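Folding, Storing and the Airing Cupboard: Which Tips Are Worth Your Time?

Every few months somebody sells the country a new way to fold a tea towel. I have tried most of them, usually on a wet afternoon in June, and I remain unpersuaded that linen cares how it is treated once it's clean and dry.

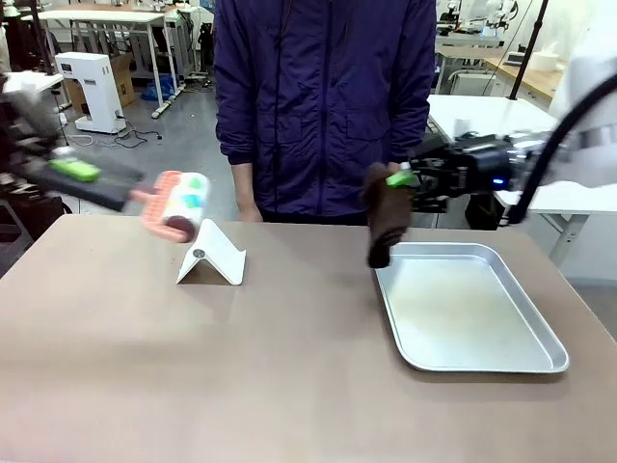
Still, a few of the old habits hold up, and a good many of the new ones don't, so I've sorted them as best I can.

Folding in thirds

This one I'll grant. A towel folded in thirds lengthways and then in half sits better on a narrow shelf than one folded in quarters, and the edges end up tucked inside. Do it on a table at hip height. The bed is too low and too soft, and your back will let you know by the third pillowcase.

Standing things on end

The claim is that you can see everything in the drawer at once. You can, until you take two things out and the rest fall over. It works in a shallow drawer that is kept nearly full. In a deep one it is a nuisance, and the little plastic dividers sold to fix the problem (I bought the Tuvo set, 12 in a pack) slide about unless you wedge them. Cut-down shoeboxes do the same job and grip better.

Fitted sheets

I have watched the corner-into-corner method shown by a great many cheerful people. It does give you a rectangle of sorts. Rolling the sheet up and shoving it inside its own pillowcase takes a quarter of the time, keeps the set together and makes no difference once it's on the bed. If you like a neat cupboard, use the corner method. I don't look in mine often enough.

Lavender bags, cedar balls and the rest

They smell nice for a while. As for moths, I wouldn't trust a good jumper to them. Moths like wool that has been worn and put away dirty, so wash it first and then put it in a bag that closes properly. The Ondard zip bags are fine – so are the thick freezer ones from any supermarket, and you can see what's inside. Cedar can be sanded lightly when the scent fades, if you have already paid for it.

Ironing water

Scented ironing water is water with scent in it. Csonka do a bottle at 400 ml that I was given and have been trying to finish ever since. On cotton I found no difference between that and a plant mister filled from the tap. In a hard water area, use whatever your iron's booklet tells you to and ignore everyone else, me included.

Vinegar in the rinse

Half right. A small splash in the softener drawer can help with stiff towels, but people pour it in by the mug and some machine makers warn against it because of the rubber seals. Check your manual. Never let it near bleach. If your towels are stiff, try using less detergent first. Most of us use far too much, and the cap on the bottle is no friend to your purse.

Rotating the pile

Put clean towels at the bottom and take from the top. Dull advice, and I have nothing clever to say against it. The same two towels no longer get all the wear.

Vacuum storage bags

Good for a spare duvet if it's synthetic and you're short of room. Bad for feather and down, which don't enjoy being squashed for a year. My Feltau bags went flat nicely and had puffed up again within the month. Two of them did, anyway. The third has held, and I can't tell you why – same packet, same cupboard, same vacuum cleaner.

Labelling the shelves

In a shared house, perhaps. In mine, everyone read the labels and put the double sheets with the singles regardless. A stitch of coloured thread in the hem, red for double and blue for single, has done rather better, and it comes through a hot wash.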